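What Goes on a Robot Shopping List?

Imagine your class gets to buy a robot helper. Wow! What would you pay for first? Most kids shout "the robot!" But a robot is a bit like a pet: you have to plan for everything it needs, too.

Start with the job. At Narnex, the job is picking up cloths, so the team needs hands that can pinch soft stuff. Those hands are called grippers. You can hold some kinds yourself, with a person's arm doing the moving, and that means you can try out a job before you buy a whole robot arm. Smart!

Next come the little things, and there are lots of them. Cables! Tape! A sturdy table! A basket, and cloths to practice on! The first Narnex list had 7 things on it. The next one had 23. (Guess how many were cables.)

Now add it all up. Say you have 859 dollars saved. Write down each price, take it away from your total, and keep a little back in case a part breaks.

Your turn! Pick one chore at home and write a shopping list for a robot that could do it. Then ask a grown-up what you forgot.

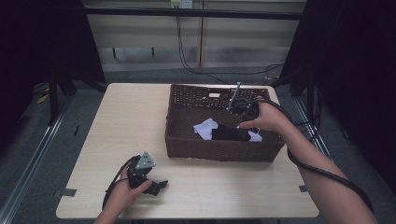 Chutima Bunnag
Kids' Page Writer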